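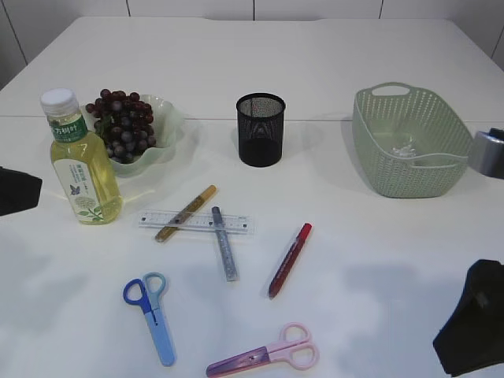
The Arkholm pair on a white table: black mesh pen cup and sage basket. Markers, ruler and scissors not included.

Arkholm Craft Table Pair
Pen cup + carry basket
$30 for the two

Hi, I'm Chandrasekhar Kamath and I run Clandside, a small online shop for people whose kitchen table is also their homework table, their gift wrap table and (on a good day) the place they eat dinner. I've been selling the Arkholm pair since March and it has become the thing I talk people into most often, so I figured it deserved a proper page.

The idea is really simple. Pens and rulers stand up in the cup. Everything awkward goes in the basket: scissors, glue sticks, that one roll of tape with no visible end. When it's time to eat, you pick up the basket with one hand and the cup with the other and you've got your table back!

The basket

I went back and forth on color for ages. Torres, who make the basket for us, sent over a bright yellow and a sort of brick red, and both of them looked great in the box and way too loud at home. Sage was the one I stopped noticing after a day, which I mean as a compliment.

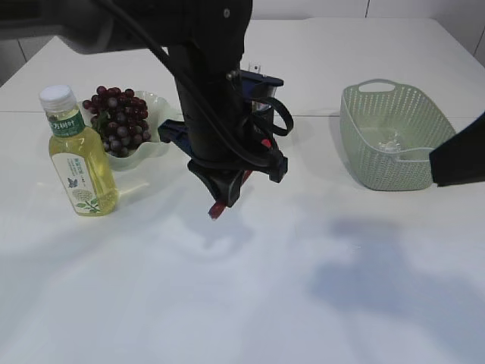
Size was the next thing we argued over. The first version was deep enough to lose things in, and my kids lost plenty. The one we settled on is shallower, and you can look straight down to the floor of it and spot even a little scrap of clear plastic. Set next to a fruit bowl it still leaves you room for a drink and a sheet of paper. The sides have small openings in a woven sort of pattern, so crumbs and eraser dust shake right out over the sink, and there's a cut-out handle at the end to hook your fingers through. I'd keep the load under 800 grams if you're carrying it by that one handle.

The pen cup

Conudik makes this one. It's a plain round cup in black mesh, and I like it plain. A full-length school ruler stands up in it fine, and chunky markers go in cap up or cap down, whichever camp you're in. I keep caps down at my house. My daughter says that's wrong and turns them all over when I'm out of the room.

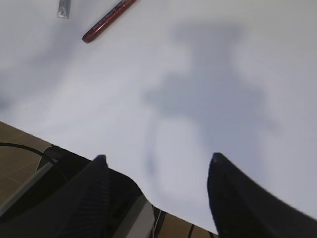 Glitter pens are the real test, I think, being fat at one end and slippery all over, and they go in without a fight. If you have loads of them, get a second cup. I sell it on its own too, just pick "cup only" from the menu.

Cleaning

Basket: warm soapy water and a soft brush for the openings. Please don't put it in the dishwasher, mine came out a slightly different shape. Cup: wipe it with a damp cloth and dry it before you fill it again. If marker ink gets on either one, go after it the same day.
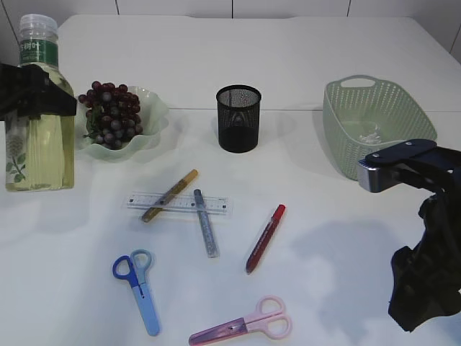 Ordering

My last batch was 200 pairs and I have 47 left as I write this, with more on the way from both makers. Orders go out flat in one box with paper padding. If the basket shows up cracked, send me a photo and I'll mail you a new one, and you can keep the old one for clothespins or whatever you like.

Gift wrap is free, just leave me a note at checkout.

Page updated 19 May 2023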